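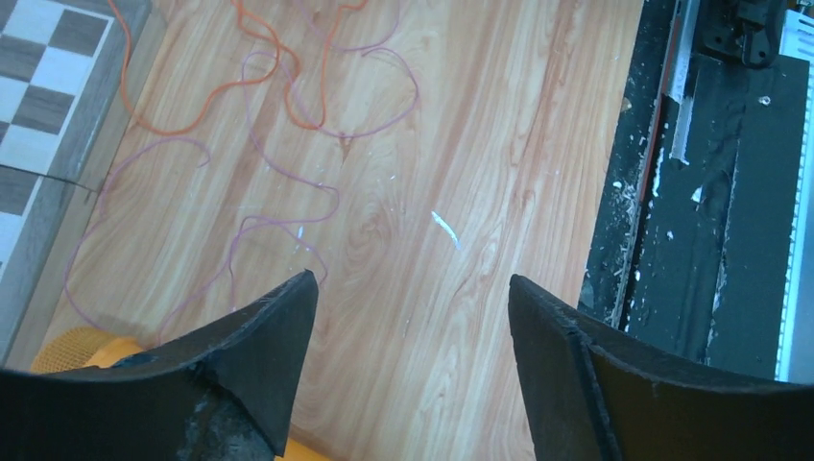 Tabletop and checkered board, Granora game room

Games Table Assistant (part-time, evenings)
Granora, Dirkgate

Granora is a board game room and small repair bench on the second floor at Dirkgate. We lend out chess, checkers and backgammon sets by the hour, and we run a club night every Monday. We are looking for one person to look after the tables and the sets, starting in August.

What you will do

Set out boards before we open at 5 p.m. and put them away after closing. Check each set when it comes back and write down missing or damaged pieces in the loan book. Wipe down the tables between groups. The tops are light wood and mark easily, so we use a damp cloth and no spray. Help new players find a game and explain the rules of checkers and basic chess.

On quieter evenings you will work at the bench with Rowena Sebastian, who does our repairs. Most of it is simple: gluing felt, tightening hinges on folding boards, matching loose pieces to the right box. We have 234 sets in the lending library and 34 of them are waiting for some kind of repair, so there is plenty to do. Rowena will show you how she wants it done.

What we are looking for

You should be comfortable talking to people of all ages and able to carry a full box of sets up one flight of stairs. You need to know how the chess pieces move. You do not need to be a strong player — several of us are not. Experience in a shop, library or cafe is useful but not required. Neat handwriting helps, as the loan book is still on paper.

Hours and pay

Four evenings a week, 4:30 p.m. to 10 p.m., including Monday. The other three evenings are agreed with Brayan Agudelo, who makes the schedule. Pay is monthly, $1260 before tax, with a paid meal break each shift. There is a three-month trial period. You may borrow any set overnight if it is signed out.

How to apply

Send a short letter and the names of two people we can call to Princess Baluyot, Granora, 181 Dirkgate. You can also leave it at the front counter any evening after 5. Please say which evenings you can work and whether you have used hand tools before.

Interviews take place at the room and last half an hour. We will ask you to sort one mixed box of pieces as part of it. Everyone who applies will get an answer, by phone or by mail.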